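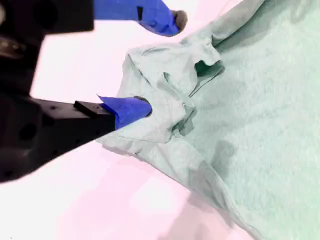 Venla Leinonen
Lecturer in Adult Learning, Kurkbridge

4. What the completion figures can and cannot tell us

Sellers of online courses like to quote the share of buyers who finish. We went into this part of the study expecting that number to be of some use, and came out of it with doubts. The trouble starts with the word "finish". On Tovia, a course was marked complete once the last video had been opened. Drodomero asked for every video to be played to the end, though it made no difference whether the tab was in view. Kallio, the only one of the three with written tasks, let learners mark those tasks as done themselves. To put the three rates in one table, as the sellers' own reports do, is to compare three separate things.

Our sample held 457 learners who had paid for a course lasting 12 weeks. We asked each of them for a short written account of what they had learned, and 123 sent one back. That is a poor return, and we can't treat the people who replied as standing for those who didn't. It seems likely that the keener learners wrote to us, so anything good in the replies should be marked down a little.
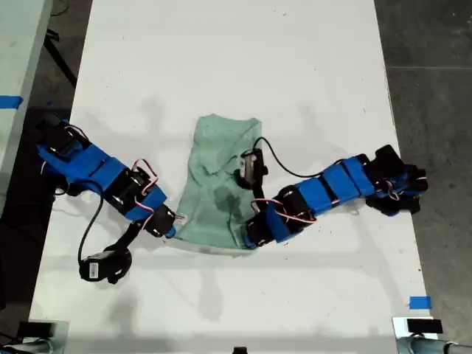

Even so, the replies do not sit well with the logs. Several learners who were recorded as having completed the course could name none of its later topics. Others had stopped well short of the end and gave clear, detailed accounts of the one unit they had bought the course for. A simple finish rate puts the first group down as a success and the second as a loss. We think that is the wrong way round, or at least that no case has been made for it.

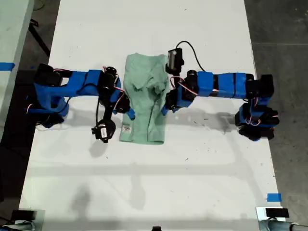 Figure 1. Two robot arms, blue tape on their links, and a mint-green cloth on a white tabletop.

Cocco has put it to us that a rough measure is better than none, and that a seller whose rate falls from one January to the next ought to worry. Gerardo Cocco read these logs before we did and his view deserves a fair hearing. But the rate at Tovia rose sharply in the same period that the site began to play the next video by itself. Nothing in the teaching had changed. Had we seen only the yearly totals, we would have credited the tutors.

The claim that short videos hold people longer fares no better. It rests on comparing short courses with long ones, and the short ones were also cheaper, newer and more often bought for work. 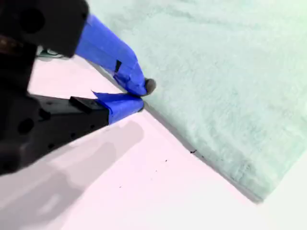
We tried to pull these apart by looking only at learners who had taken both kinds, which left us with 24 people. Most had finished more of the short course. Most had also taken it second, by which time they knew the site and had perhaps picked with more care. With a group of that size we would not lean on the result in either direction, and we have kept it out of the tables in Section 5.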